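Subject: Re: [ringside-list] Card for the June show at the Grillby hall

The card is set apart from one match, so I am sending it now and will correct it later if I have to. Doors are at 6, first bell an hour after that.
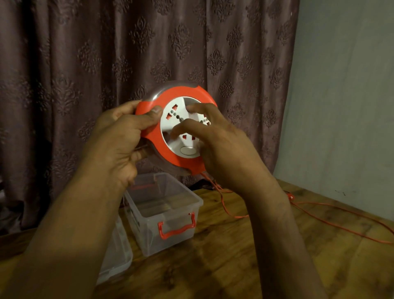

Veronica Olteanu

Thursday, May 22, 2025

On the question from the last digest:

> Is Mocanu defending on this show or not? The poster only says
> "in action." Also, will there be a battle royal again? The last
> one ran long and people left before the main event.

Mocanu is defending against Povach, one fall, 30-minute limit. The poster went to print before Povach signed, and it won't be redone. There is no battle royal. That slot goes to a tag match, and the main event will start earlier than it did last time.

Unov is the open question. He hurt his shoulder in training and has a doctor's appointment next week. If he is cleared, he wrestles third. If he isn't, his opponent works the opener and we go with one match fewer.

Capacity is 800 with the balcony open. We have 8 matches planned, with the interval after the fourth. I would like the interval kept short this time. Merchandise tables can stay open through the second half, so there is no need to hold the bell for the line.

Members can still get 2 tickets each at the old price. Write to me off list with your member number and say floor or balcony.

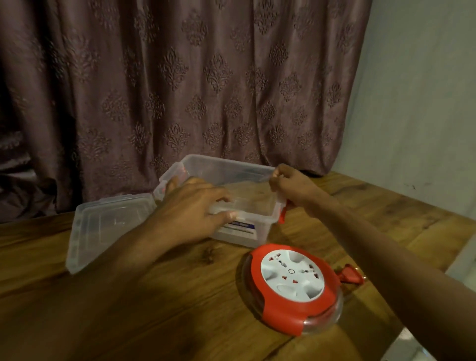
Parking and entry

The lot behind the hall closes at midnight. Use the side door if you have a member ticket, and the front door for everything else.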